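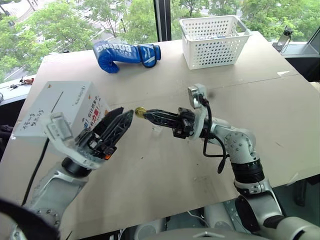

A reader writes that she has scrubbed her light-colored table with everything under the sink and it only looks grayer, so is there any point in going on, or should she throw a cloth over it and be done? Please don't give up on it yet! I had the very same trouble with mine, a big pale thing I bought secondhand at the Votitz market one July, and most of what I'd taken for wear was old cleaner sitting on top of ordinary dirt. So let me take you through the whole routine as I do it now, start to finish, and you can skip whatever doesn't apply to your own table.

What you'll need

A soft brush or a vacuum with the brush end on it
Two bowls of lukewarm water
Plain dish soap, the mildest you have
Four or five old cotton cloths (T-shirts are lovely for this)
A wooden toothpick or two
A white eraser, the kind for pencil drawings
Baking soda
Paste wax, if your table is the kind that takes it

Before you start

Work out what the top is made of, or at least what it's finished with. Put a drop of water somewhere out of the way and leave it for a few minutes. If it sits up in a bead, you have a sealed surface and can be fairly relaxed. If it soaks in and leaves a darker spot, the surface is bare or oiled, and you'll want to keep your cloths barely damp the whole way through. Painted tops vary an awful lot, so try the soap on a hidden patch and let it dry before you decide anything.

Step 1. Dry clean first

Brush or vacuum the whole top, going along any seams twice. I used to skip this and go straight in with a wet cloth, and all I did was make a thin mud and push it into the cracks. Run the toothpick gently down the seam and lift the crumbs out as you go. Don't use a knife, however tempting it is.

Step 2. Wash in small patches

Stir a few drops of soap into one bowl. A few drops, really, because soap left behind is what makes a pale table look dull in the first place. Wring your cloth until it won't drip and wash a patch no bigger than a dinner plate, then go over it with a second cloth from the plain water bowl, then dry it. Move along and overlap a little. My table is 33 inches across and much longer than that, and the first time took me almost 47 minutes with the radio on, which I didn't mind a bit. Change the rinse water when it turns cloudy.

Step 3. Specks and scuffs

Once everything is dry, have a look across the top with a lamp set low to one side. Dark scuffs often come away with the white eraser. Rub lightly, brush off the crumbs, rub again. For stubborn specks, make a paste of baking soda and water about as thick as toothpaste, dab it on with a fingertip, wait a minute, and wipe with a damp cloth. Go easy on anything glossy, as the paste can take the shine down.

If the mark is still there and you know the top is bare solid wood, you can try a scrap of 800 grit paper, following the grain. Please don't do this on a veneer or a laminate. I did it on a side table of my mother's and there's been a plant on that spot ever since.

Step 4. Wax, or leave it alone

Sealed laminate and plastic tops don't need anything more. For wood that likes wax, I use Pratitz clear paste in the small tin, put on thinly and buffed off after a quarter of an hour. Any clear wax will do the job. Stay away from the tinted ones on a pale table unless you want every seam outlined in brown.

Leave the top for 7 days before you put hot dishes or wet glasses on it. I know that's a nuisance. We ate off trays.

Keeping it nice

Wipe spills as they come, with water only. Do a proper wash when the season changes, or sooner if you have children or a sewing hobby. Felt pads under lamps and machines help a great deal, and so does lifting things when you move them across the table. Spray polish I'd leave in the cupboard altogether.

For ink and candle wax, see the separate page on stains.

Last updated 10 November 2018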